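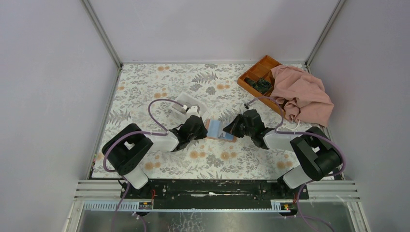

Two-arm station at Wudeck, with a small blue block between the grippers.

Fustura is hiring robot teleoperators
Do you like working with your hands? Come steer a pair of robot arms by remote control and show them how to handle everyday things! You'll repeat each task up to 50 times a shift, and yes, it gets addictive. Passing a piece from one gripper to the other is where most people start.

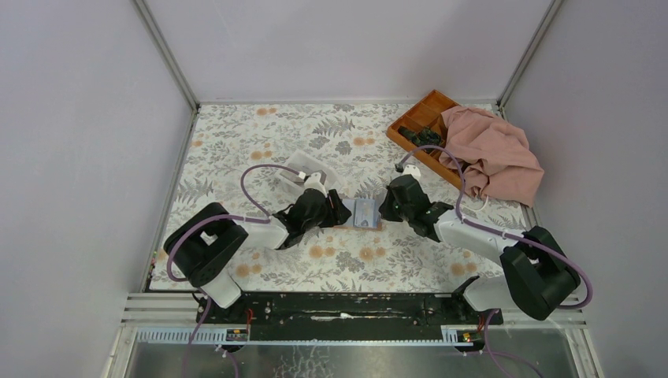
What you'll do
Later come the fiddly jobs, like getting hold of a leather card holder by its edge. Fadime Karabulut will coach you through your first 18 hours, all paid. 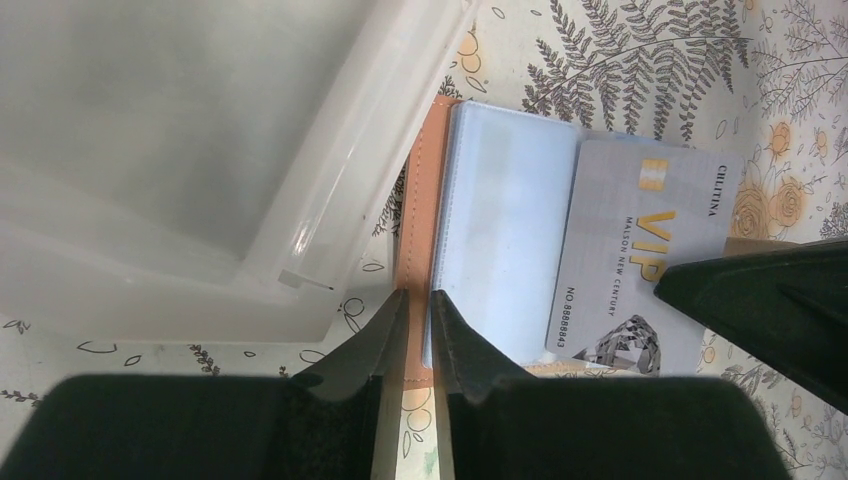

How to apply
No robot experience needed. Write a few lines to Saulius Pētersons at the Wudeck office. We start in August 2018.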